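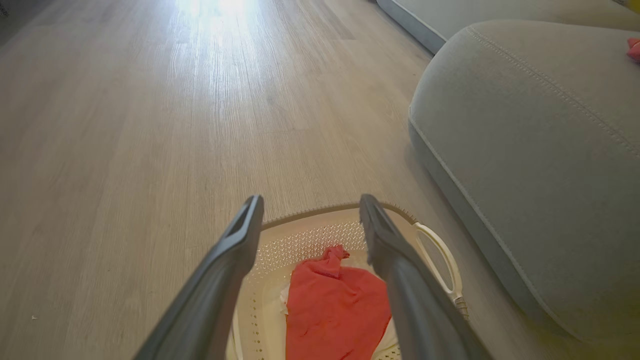

jatow
Laundry pickup set is at 1055 episodes as of December 4, 2022. I started in September with one basket in one room and kept the start poses loose. My worry is the cloth. The red piece bunched on top of the white one is an easy grab, with a peak right between the fingers, and too many of my episodes start like that. Should I drop some 300 of them?

grolo77
Don't drop anything. 1000 is small for cloth. Add harder starts – flat, folded over the rim, white on top. White against a cream basket is where mine fails.

pillai_k
Disagree. I trained on everything once and the policy went for the peak every time, even when there wasn't one. Cut the easy ones, then collect.

jatow
Could I just weight them down?

pillai_k
You could. Same idea.

grolo77
Weighting is fine. Deleting isn't. Also vary the light, that sun on the floor is strong.

jorix
Move the basket too. I used 3 rooms and it helped more than new clothes did.

jatow
OK, weighting first, then white on top with the blinds down.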